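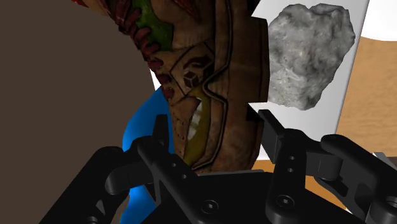

**Figure 2.** Rendered view from the hand in the simulated cell. The boot stands between the two fingers, with the grey rock to its right and part of the blue object behind it at lower left.

### 4.2 Setting up and maintaining the simulated cell

The simulated cell is a copy of the bench cell described in Section 3. It was built so that changes to the grasp planner could be tried overnight without tying up the arm. Most of the work in keeping it useful has gone into the hand, the hand camera and the object library, and this section deals with those parts in the order in which an operator checks them.

**Hand model.** The gripper is a two-finger linkage design supplied by Hiromeck. Each finger is modelled as an outer link, an inner link and a fingertip, with the inner links pinned near the base. We kept the screw heads at the lower pivots and the small holes in the inner links when the supplier's geometry was simplified. They have no effect on contact, but they give fixed points to compare when a rendered image is laid over one from the bench. The first version of the model had these details stripped out, and an error in the mounting angle went unnoticed until the February rebuild.

The material on the gripper is matte black. An earlier version used a slightly reflective finish, which put highlights along the outer links that moved with the arm. The segmentation stage picked up these highlights as small separate objects, usually near the left finger. Changing the finish removed them, and no masking of the links was needed after that.

Visual and collision meshes are held in separate files. The collision mesh of each fingertip is a plain block with a chamfer on the inner face. The links have coarse hulls which are allowed to overlap at the joints, and contact between neighbouring links is switched off. If it is left on, the solver pushes the links apart at the end of the closing stroke and the fingers chatter. Anyone replacing the hand model should check this setting first, as the import tool turns it back on without a warning.

**Zeroing.** The finger joints are zeroed at the fully open position. The bench gripper reports zero at its own mechanical stop, and the two conventions differ by a small offset stored in the cell description file. The offset is measured again whenever a fingertip is changed on the bench. The procedure is short:

1. Open the bench gripper to its stop and record the reported position.
2. Close it on the gauge block and record the position again.
3. Drive the simulated gripper until both fingertips touch the model of the same block.
4. Enter the difference at each end in the description file and reload the cell.

A single offset is enough if the difference is the same at both ends. Where it is not, the usual cause has been a fingertip seated crookedly on its link. In that case the fingertip is refitted and the procedure repeated. We do not correct a crooked fingertip in software.

**Hand camera.** The simulated camera moves with the hand and looks out past the fingers, so the gripper base runs along the bottom of the image and the links are in view on both sides. This was a deliberate choice. Earlier work on the cell used a narrower view that left out the linkage, and there was then no way to tell from a saved image whether the camera mount had shifted. With the base and links visible, a shift shows up as a change in the position of parts that ought not to move between images taken at the same finger opening.

The check is run at the start of every batch. The fingers are opened fully, one image is rendered, and the pivot screws are located and compared with stored positions. A mismatch greater than 2 pixels stops the batch. On the simulation side the check nearly always passes, and when it fails the reason has been an edited description file. It has been more useful on the bench, where the same script is run against the real camera and has found a loose bracket and a lens that had been refocused during cleaning.

Close objects are a problem for this camera position. A tall item brought up to the fingers can fill the centre of the view and hide much of what is behind it. Figure 2 shows the effect with the boot: the upper reaches the top edge of the image, the blue object is partly covered, and the heel block overlaps the left side of the rock. The planner is therefore not asked to choose a new target from such an image. Targets are chosen from the overhead view, and the hand view is used only for the final approach and for the record kept with each attempt.

**Object library.** Objects are stored as scanned or drawn meshes with a mass, a friction value and a simplified collision shape. The boot was added from the Skusteseo set along with several other items of irregular outline. It is one of the harder objects to keep in good order. Its surface carries laces, seams, creases and several coloured patches, and nearly all of this is in the texture or in shallow relief that plays no part in contact. The heel block does matter. It projects from the body of the shoe with an abrupt step at its end, and a single convex hull drawn over the whole boot fills that step in completely. A fingertip then stops against a surface that does not exist in the rendered model.

Beryl Hartley traced this fault by drawing the collision shapes over the saved renders. The boot was afterwards divided into separate hulls for the heel, the body and the toe. The division adds a little to solver time and has been stable in use. The rock was treated in the same way on its uneven right side, but with a larger tolerance, as its pits and shallow hollows are small compared with the fingertip pad.

Every object has a rest test before it is admitted to the library. It is placed on the simulated surface, left for 350 solver steps, and examined for drift. An object that is still creeping at the end is sent back for its collision shape to be rebuilt. Raising the friction value will also stop the drift, and this was done for some items early in the project, but those items later proved almost impossible to drop and had to be withdrawn. Friction values are now locked once they have been entered, and a change requires a note in the library log.

**Surfaces and lighting.** The background includes wood-grained and pale plain surfaces. Both are kept because they fail in different ways. The fine streaks in the wood grain produce weak false edges when the contrast threshold is set low. The pale panel gives a clean outline around darker objects, but the light grey parts of the rock can merge into it if the lighting is too strong. The exposure is set with the rock in front of the panel, and the other objects are then checked at that setting. We have not found a need for separate values.

The lights are defined in the Sudanier scene format and are loaded before the objects. The order is important only in that the renderer writes default lights if it finds none, and it does not remove them when others are added later. A scene with both sets looks washed out. Operators are asked to open the scene summary after loading and confirm that no default light is listed.

**Routine upkeep.** The simulated cell needs less care than the bench, but it does not look after itself. The faults logged over the reporting period came to 19. The greater part were configuration errors: a wrong path to a mesh, an out-of-date offset, a texture saved in a colour space the renderer did not expect. Solver faults were uncommon and were confined to objects with thin projecting parts. The log is kept in Yilma alongside the bench log, under the same headings, so that a fault seen on one side can be looked up on the other.

The description file, the hand meshes and the object library are versioned together. The version used for all results in Section 5 was frozen on April 27, 2018. Later corrections to the fingertip texture have not been carried back into it, and the figures in this paper were rendered from the frozen version.

**Remaining differences.** Two differences between the cells are known and have been left alone. The simulated links are rigid, while the bench fingers spread slightly under load. The effect is largest when an object is held near the end of the fingertips, and it makes the simulated grasp look firmer than the real one. The second concerns footwear and other soft goods. The boot is treated as a rigid body, so its upper does not give when the fingers close. Results for the boot are reported separately in Section 5.3 for that reason and are not included in the pooled success rate.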